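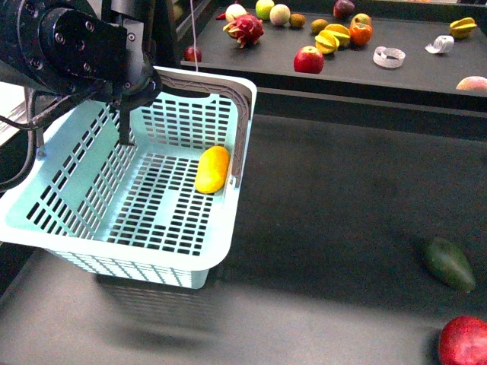

Graça Caldeira wants to know whether a whole mango can sit against the side wall overnight without the slots marking the skin. It can, if the fruit is firm. Ripe fruit should go on the floor of the basket with a folded cloth beneath it.

Mestton Slotted Fruit Basket, Pale Blue
Item 274
By Omid Hassanpour, updated May

The Mestton is a molded plastic basket for rinsing, carrying and short-term storage of whole fruit. Floor and walls are perforated in the same pass, so there are no inserts to remove before cleaning. Empty weight is 425 g. The plastic is colored throughout and the shade does not sit on the surface as a coating. Slight variation between batches is normal, and baskets ordered separately may not match exactly.

Rated load is given for fruit spread over the floor. Concentrated loads, such as a single melon, should be kept to half the rated figure. Do not lift a loaded basket by one corner.

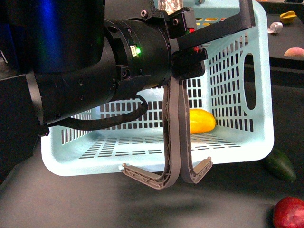 Maximum water temperature is 60 °C. Above this the walls soften and the basket may not return to shape, so the lower rack of a dishwasher is not suitable. Hand washing with mild detergent is sufficient. Grit collects at the top rim first, and on a basket in daily use, standing on the table as this one is, the rim should be wiped along its full length each week. A soft bottle brush clears the slots from the outside. Abrasive pads leave scratches that hold juice stains.

Citrus oil and pomegranate juice will tint the pale blue if left to dry. Rinse cold within the hour. Diluted white vinegar removes most fresh marks; bleach is not recommended.

Replacement and matching parts: the Proveo drip tray fits under the basket and is sold separately. The older Trirnolton tray is 4 mm too narrow and will rock.

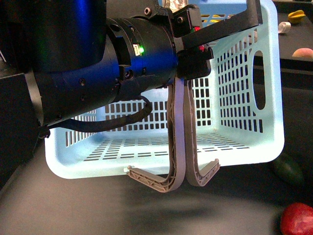
GRAJALES, May. Stock of the pale blue has been received at the Grajales warehouse and back orders are being filled in the order placed. The rounded corners and the oval opening in the side wall are unchanged from the previous batch. Orders confirmed before noon leave the same day, except Saturday, when the counter is open for pickup only. Returns are accepted unwashed and in the original sleeve. Quote the item number on all correspondence.

This site uses cookies to remember your cart and region. Accept | Manage settings

Contact: Mestton Housewares, 1931 Grajales Road | © Mestton | Back to top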